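**Mineral rights offer from Femar - is a lease bonus this low normal?**

posted by clilley_ridge

My brother and I inherited 20 net acres of mineral rights outside Clilley, and a landman from Femar wants to lease them for oil. He's offering $196 an acre up front. We've never leased anything and he'd like a signature by Friday. Do we push back?

**Halilović**

Push back. I got $50 more per acre just by asking, and they threw in a better royalty too. 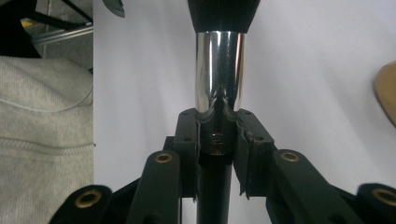 **wamelov73**

Read the royalty clause before you worry about the bonus. Mine let them take transport and treating costs out of my share, and I didn't catch it until the first check came - ouch. A bonus can be like the chrome on a brush, all shine, and you still have to look at the bristles. Ask for "no post-production deductions" in writing, plus a clause that frees up any acreage they don't drill. The Friday thing is just pressure, mine "expired" twice. Get an oil and gas lawyer to read it, too.

**clilley_ridge**

Thanks both! I've asked him for a blank copy of the lease and we'll see what he says about deductions.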